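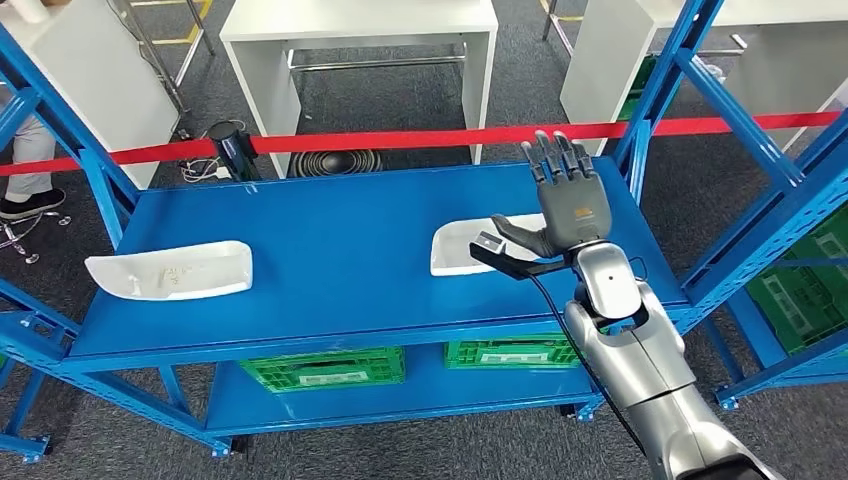 Crates and trays: new arrangement from Friday

The packing room at Jodcombe changes over to the new crate system on Friday. Green crates now live on the lower shelves of the blue tables and on the racking. Please don't stack them on the tabletops, which are for white trays only.

Each crate has a white label on the front. Put it back with the label facing out, so Dalva Guerra can do the evening check without pulling everything forward. If a label is peeling or you can't read it, leave the crate with Dalva and take another one. She has 57 spares in the stockroom.

Trays get emptied and wiped at the end of every shift. Scraps left overnight were the main complaint in August, and the day team spent the first part of most mornings cleaning up. Wipe the tabletop as well. Cloths are on the hook by the sink, and used ones go in the bin underneath.

The scuffs on the tables will not come off, so don't use the scouring pads. Everaldo Sales has asked Gilance for a price on repainting.

We are still missing 4 trays from the last delivery. If you have borrowed any for the break room, bring them back to Damián Yáñez before 8 on Friday morning.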